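Open day at Cimura – quick write-up before I forget it all

June 3, 2024
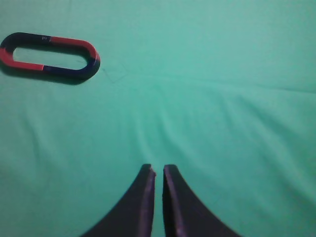 Photo: Cimura, from the wrist camera on the arm

Back from the open day and typing this on the train, so forgive the mess. Battery on 20 per cent as well.

Went up with Kuo-hua Wei, who had a spare ticket from work. Lesport is further than it looks on the map and the bus from the station drops you on the wrong side of the ring road. Walk past the tyre place, over the footbridge, second gate. First gate is deliveries and they will shout at you. They shouted at us.

Coffee good. Badges handwritten. Mine said "Guest of Kuo-hua", fine.

Morning was talks, mostly. One on grippers for bakery trays, which I missed half of becuase the queue for the coats was daft. One from a Cheung engineer about spare parts and how long they keep them for older machines. Dry but useful, took two pages of notes, can't read one of them.

Then the demos, the bit I went for. Small groups, in and out. Ours was run by Brahim Zaki, who builds the bench cells, and he was good – quick, no slides, let people ask things while he was setting up. The job was picking up a magnet. One of those red and dark blue ones like we had at school, only this was a long loop with the colours swapping over as you go round it. Laid flat on a pale green cloth. Two black fingers on the arm, narrow at the tips, nearly shut.

Sounds like nothing. I'd have said the same on the bus. But he had the wrist camera up on a monitor next to the bench and once you're looking from the arm's side of things it gets a lot more interesting. The magnet was right up in the left of the view with its end out of shot, fingers down at the bottom, a big stretch of rumpled cloth in between. So where is the middle of the thing, if you can't see all of it? Which way is it lying? It was a bit tilted. You and I wouldn't even notice doing that sum.

And the cloth. I asked about the cloth. Brahim says a hard bench is easier in one way, it stays put, but the fingertips want to get down low beside something that flat and a hard bench doesn't forgive you. Cloth gives a bit. Then again cloth wrinkles, and wrinkles have shadows, and the software has to learn that a shadow isn't an edge. There were plenty of wrinkles. A sort of fan of them, spreading down towards the fingers.

Someone behind me wanted to know why not use a magnetic gripper for a magnet, big laugh, and then he gave a proper answer. You can pick it up that way, he said, but then try letting go of it.

They've logged 3890 practice picks on that bench since April. Target is 4000 before they change the object. I asked what's next and he said something worse, and wouldn't say more than that.

Lunch was sandwiches. Went round the Grerance stand after, conveyor bits mainly, nice people, too many leaflets. I now own a Grerance tape measure. Kuo-hua got a better one.

Things I want to look up when I'm home:
how much a second-hand arm that size goes for
whether a cheap camera is any good that close up
what sort of cloth, forgot to ask, might email

Didn't see the warehouse tour, it was full by ten. They cap the whole day at 100 visitors and I think every one of them wanted the tour. If you go to the next one put your name down for it at the door, before coffee.

Would go again. Would take a coat with pockets, for the leaflets. Right, my stop – will fix the typos tommorow and put Kuo-hua's notes from the bakery talk up in the comments if he sends them.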